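Ticket: Prondance canteen kitchen, reheating task
Opened by: Anjani Pelupessy
Status: open, waiting for kitchen staff

Since the March update the arm stops in the reheating task at the point where the microwave door should be closed. The log gives "door target not confirmed" and the arm waits for a person. In the last 70 simulated runs it stopped 23 times. The kitchen staff asked us not to switch it on for the evening shift until we understand this, and I agree with them.

What I tried so far: I restarted the planner, loaded the older door model and made the waiting time longer. Only the older door model made a difference, and a small one. The state in the simulator, with the bowl on the turntable and the door open:
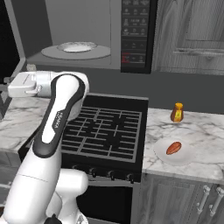

Fikri Liem wrote back at 14:10 that the stop itself does not trouble the evening people so much, but they would like to know whose job it is to answer it. Before, one person did the reheating and could talk with the others at the same time. Now the same person must listen for the alarm, and this is not written in any shift plan.

I have no good answer to this yet. I can send the alarm to the shift tablet — that is one hour of work — but who carries the tablet should be decided by the kitchen, so I added Francine Melnyk to the ticket.

Next from my side: 1,000 more runs with the older door model, overnight. I will put the result here before the morning shift begins.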